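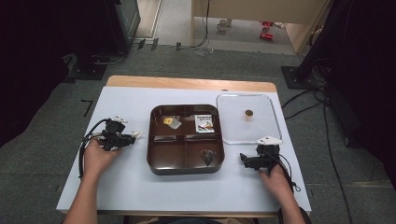 Betreff: Re: [Heizung-Praxis] Plenar-Brenner geht nach Nachtabsenkung auf Störung

Von: Oona Heinonen
Datum: 20. Mai 2020
An: Liste Heizung-Praxis

Hallo zusammen,

zu der Frage von gestern:

> wir haben in einem Mehrfamilienhaus einen Ölkessel von Banmont mit
> Plenar-Brenner, der morgens nach der Nachtabsenkung auf Störung geht.
> Entriegeln, läuft, am nächsten Morgen wieder. Düse und Filter sind neu,
> Zündelektroden nach Anleitung eingestellt. Der Tank wurde Anfang Mai
> befüllt, davor war er fast leer. Der Betreiber meint, es liegt am Öl.
> Hat jemand so etwas schon gehabt? Und lohnt es sich, gleich die
> Pumpe zu tauschen?

Die Pumpe würde ich vorerst drin lassen. Wenn der Brenner nach dem Entriegeln sofort anspringt und den ganzen Tag durchläuft, spricht das eher für Luft in der Saugleitung. Über Nacht fällt die Ölsäule ab, morgens zieht die Pumpe erst einmal Luft, und die Sicherheitszeit ist vorbei, bevor genug Öl an der Düse steht.

Wir hatten im letzten Winter eine Anlage in Clernley mit demselben Verhalten. Einstrangsystem mit Entlüfter von Peixoto, Saugleitung 12 Meter, Tank tiefer als der Brenner. Schuld war die Verschraubung an der Tankarmatur. Von außen war nichts zu sehen, kein Öl, kein Geruch. Unter Vakuum hat sie trotzdem Luft gezogen.

So bin ich vorgegangen:

Vakuummeter an die Pumpe, Brenner laufen lassen und den Wert notieren. Dann abschalten, Absperrventil am Tank zu und beobachten, ob das Vakuum stehen bleibt. Bei uns war es nach 2 Minuten weg.

Danach ein Stück durchsichtigen Schlauch zwischen Filter und Pumpe gesetzt. Beim Kaltstart kamen deutlich Blasen durch, nach kurzer Zeit wurden es weniger.

Zum Schluss die Verschraubungen der Reihe nach gelöst, Schneidringe angesehen und neu angezogen, angefangen am Filter. An der Tankarmatur war der Schneidring verkantet. Neuer Ring, neue Prüfung, Vakuum blieb stehen. Seitdem ist Ruhe.

Zum Öl: Ganz ausschließen würde ich es nicht. Wenn der Tank fast leer war und dann voll gemacht wurde, kann Bodensatz aufgewirbelt worden sein. Dann müsste aber der neue Filter schon wieder dunkel sein, und die Störung käme auch tagsüber. Bitte einmal in die Filtertasse schauen. Steht Wasser drin, muss der Tank sowieso kontrolliert werden.

Noch zwei Fragen zurück. Wie lang ist die Saugleitung, und sitzt am Tank ein Fußventil oder ein Antiheberventil? Und zeigt der Feuerungsautomat einen Störcode? Bei den älteren Plenar-Geräten blinkt nur die Lampe, bei den neueren steht der Code im Display. Fremdlicht und fehlende Flamme sollte man vor der Sucherei auseinanderhalten.

Die alte Prüfanleitung für die Saugseite liegt im Listenarchiv unter Beitrag 817. Die Tabelle mit den Leitungsquerschnitten darin gilt für Saugleitungen bis zu 68 Meter, aber nur bei Tank über Brennerniveau. Für tiefer liegende Tanks sind die Werte deutlich kleiner.

Gruß
Oona Heinonen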